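## 4. Placement, reading height and what people took away

We come now to the part of the study that gave us the most pleasure to carry out, and, it must be said, the most trouble to write up. Section 3 dealt with the wording of the printed panels. In this one we turn to where the panels and pull-up banners were put, and how much of them people could recall once they had sat down, been called through and come out again on the other side.

The waiting rooms were those of two dental practices, which we call Skostora and Goltent after the streets nearest to them. Both kindly let us hang and rehang the same set of displays over the whole of June, and both put up with a good deal of shuffling about before opening time. Jade Li kept the placement log at Skostora, and Zdenka Nikolaidis did the same at Goltent, with a thoroughness that has saved the rest of us more than once.

We spoke with 490 patients across the two sites. Each was asked, on the way out, to tell us in their own words anything they remembered seeing on the walls or floor. We did not prompt them, and we did not correct them either, even when (as happened rather often at Goltent) they described a poster that belonged to the chemist next door. Answers were written down by hand and later sorted by Aicha Kabbaj and Said Tahiri, working apart and then comparing notes over what I am told were very long lunches.

The plainest result is that a banner standing by the reception desk was remembered far less well than the same banner standing opposite the chairs. We had expected the reverse, as had both practice managers, and it took us a while to see why. People at the desk are busy: they are finding a card, spelling a surname, looking for somewhere to put a wet umbrella. People in the chairs have time on their hands and will read almost anything you put before them, down to the small print of a fire notice.

Height mattered too, though less than we had hoped when we planned the work. Acrylic panels whose main line sat level with the eyes of a seated adult did best. Those hung for a standing reader were still noticed, but patients tended to remember the colour or the photograph and to lose the message altogether. One gentleman gave us a lovely account of a smiling family on a beach and had no idea at all that it was about gum disease.

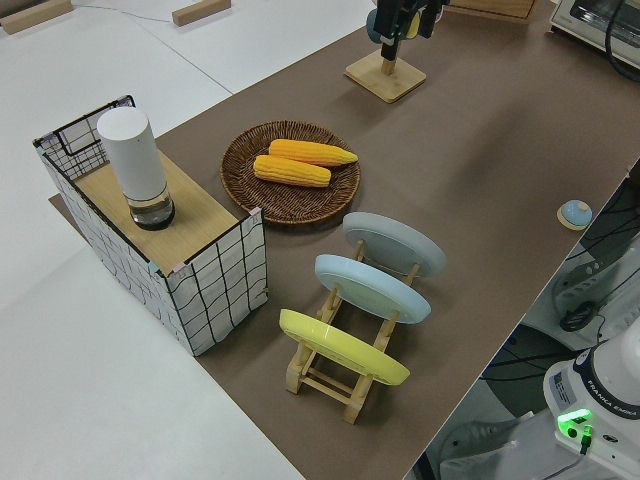
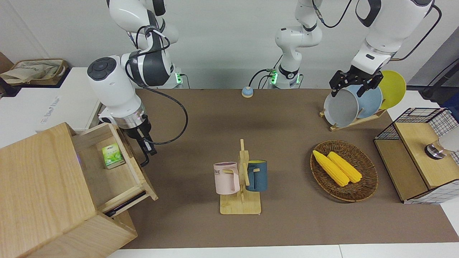 *Figure 5. Tabletop with a round woven basket tray (first image); table with a brown mat and an open wooden drawer (second image).*

A word is owed to the leaflets. Each banner had a small holder beside it, and we had rather assumed that a well-remembered banner would empty its holder faster. At Skostora this was so. At Goltent the two seemed to have little to do with one another, and Zdenka's log suggests that the holder nearest the door did well whatever stood next to it, people being inclined to pick something up as they leave. We would be wary, then, of judging a display by its leaflets alone, tempting as it is when they are so easy to count.

We should also own up to a weakness. The chairs at Skostora were moved in the third week to make room for a new radiator, and for 8 days the panel we thought of as "opposite" was more nearly "behind and to the left". Emmanuel Kaijage has gone back over the sorted answers with those days taken out, and the ordering of the positions stays the same, but readers who wish to lean on the finer differences between them should bear the radiator in mind. The next section takes up lettering size, for which the seating was left alone.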